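Speaker notes, Gevik bench kit review
Ewan Rutherford, afternoon session

Slide 1. What we tested: the Gevik arm kit as sold by Vutia. One arm, controller, clamp set, 3 months of support. Say up front that we paid list price.

Slide 2. Setup. The manual allows two hours; we needed seven. Most of that went on the controller licence. Mention the Dreßler mount as the alternative if anyone asks.

Slide 3. Results from the Tarnness trial. 67 pick cycles per hour, roughly, on small parts. 13 faults logged, mostly at the wrist. Pause for questions on the fault log.

Slide 4. Cabling. Vutia sells the internal harness as an extra and the base kit ships without it. External runs are cheaper and easier to swap, but they need slack, and slack has to go somewhere. Point to the black cable bowing out and hanging right down to the tabletop between the two hand tools. Ask for the clip spacing in writing before ordering. Then go to pricing. 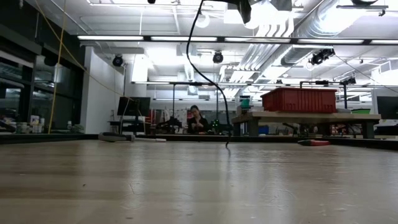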